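Venwood Home Forum > Paint & Color
Gray for a north-facing dining room: does it always go pink?

Posted by Joelle Hijazi, Feb 1, 2023
31 replies | 2 shares

We moved to Clernden in September and the dining room is the last room left to paint. It faces north, with one window and a big maple outside it. The walls are a yellowed cream from the previous owners. I want a plain mid gray. I've tried 3 sample pots so far and every one of them shows a color I didn't ask for once it's on the wall. The first went purple by dinner time. The second looked green next to the trim. The third is closer, but I still get some pink in it, mostly near the ceiling.

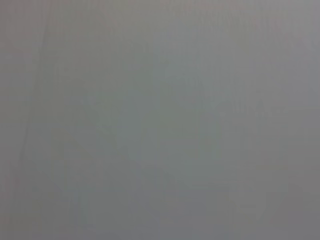

Gray with a little pink along the top.

I have a budget of 400 dollars for the room including primer, so I don't want to buy two gallons and find out I hate it. Is there such a thing as a gray that stays gray?

mudroom_mike wrote:
No. Every gray has something else in it. The pink near the ceiling could be your ceiling paint bouncing back down. What's up there now? If it's the same old cream, paint the ceiling first and then look at your samples again. You may find the third one is fine.

Joelle Hijazi wrote:
Ceiling is the same cream, yes. I was going to do it last because I thought I might skip it.

mudroom_mike wrote:
Don't skip it. Do it first.

tess.atwater wrote:
I'd disagree with the order a little. Ceiling first is right for drips, but you can judge a color without painting the whole ceiling. Get a piece of poster board, paint two coats of your gray on it all the way to the edges, and move it around the room. Hold a sheet of white printer paper next to it. The cream walls are what's fooling you. Any gray looks purple or blue sitting on top of yellow.

I went through this with the Atallah gray everybody recommends on here. On the cream wall it was lavender. On the board with white around it, it was just gray.

gableend wrote:
Boards are a waste of time in my opinion. The finish is different, the texture is different, and you never leave it up long enough. Prime a patch of wall three feet square and paint right on that. Look at it in the morning, at noon, and at night with the lamps on.

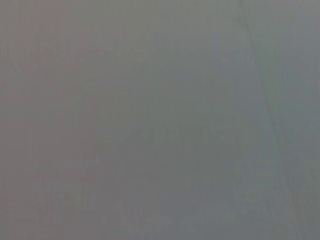
Then do a second patch on the wall opposite the window, because that one gets all the light and the window wall gets almost none. In my den the same can looked like two different paints. I ended up picking the one that looked right at night because that's when we use the room. For a dining room I would do the same.

tess.atwater wrote:
You can't move a patch behind the curtains or over by the floor, though. I'm not saying a board is perfect.

gableend wrote:
You can paint more than one patch.

sorrel_k wrote:
What bulbs do you have in there? I spent a month blaming paint and it was the bulbs. We had soft white in the ceiling fixture and daylight in the lamp, so one half of the room was warm and the other half was cold. I changed them all to the same kind and the paint settled down a lot.

Joelle Hijazi wrote:
Mixed, now that I've checked. The fixture has two different kinds in it. I'll swap those before I do anything else.

For the boards vs. patches thing, I'll probably do a patch since I have to prime anyway.

pinecone77 wrote:
Going against the crowd here. If the room is dark and faces north, why gray at all? It will look like a cloudy day in there all year. We did a warm white and let the dishes and the rug be the color. It's easier to change a shelf than a wall. 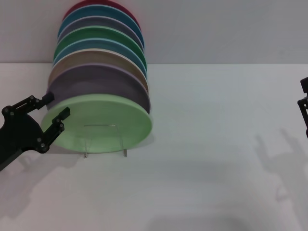 Last edited by pinecone77: Feb 1, 2023

Edit: to answer the message I got, the white is from Catik, eggshell finish, and it took two coats over beige. Blues and greens look good against it, and so does tan. I'd still put a dish out next to any wall color before deciding. You're going to be looking at the two of them together at every meal.

mudroom_mike wrote:
She asked for gray.

pinecone77 wrote:
I know what she asked for. She also said she's tried a bunch and hasn't liked any of them.

Joelle Hijazi wrote:
It's fine, I did wonder about white. My husband wants the gray though, and the kitchen next to it is already white. Bulbs first, then ceiling, then a primed patch on two walls. If the third sample still looks pink after that I'll ask the store to mix one with less red in it.

sorrel_k wrote:
Ask for a half strength version too. Sometimes that's all it needs.

Related threads
Best primer over old oil-based trim
Eggshell or matte for a dining room?
Ceiling white: flat only?
Clernden area: where do you get paint mixed?
How long do sample pots keep once opened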